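## 5. Setting up the Flirnine throw tracker for football practice

The box says the tracker is ready in minutes. Plan on most of a warmup period, and don't trust any reading until you have finished step 6.

1. Charge the wrist pod until the light stays green. A light that blinks green has quit early, and the pod will die in the second half of practice.
2. Strap the pod to the throwing arm, two fingers above the wrist bone. Quarterbacks will want it looser. Don't let them.
3. Open the Erum app and choose **New athlete**. Skip the "skill estimate" screen. It asks for height and hand size and then gives nearly everyone the same score.
4. Set the session limit to 100 throws. The factory setting is 170, too high for a high school arm in preseason.
5. Have the athlete make 5 easy throws at a target ten yards away.
6. Check those throws against a stopwatch or a radar gun. If the app disagrees by more than a little, go back to step 2.

> **Caution:** The pod does not detect injury. The "arm health" dial is built from throw count and rest time and knows nothing about a sore elbow or a jammed finger. If a player says it hurts, stop the session, whatever the dial shows.

### 5.1 The meal log

The app also has a meal log, which Goicoechea sells as part of the Plolladham training plan. It is turned on by default. We have not seen it change a single throw reading, and you can switch it off under **Settings > Extras**.

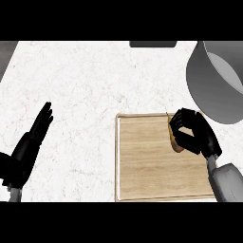
*Fig. 5-1. Cutting board on a marble countertop, computer rendering.*

If you leave the log on, entries are typed in by hand. The calorie totals are only as good as what a tired sixteen-year-old remembers at 9 p.m., so keep them out of any decision about playing time.

**Note:** Turning the log off does not erase old entries. Delete those one by one from the athlete's page before handing the pod to someone else.

### 5.2 After practice

1. Take the pod off before the athlete showers. "Sweat resistant" covers sweat.
2. Sync within range of the phone and wait for the second beep.
3. Compare the throw count with your own tally. Dropped snaps and pump fakes sometimes get counted as passes.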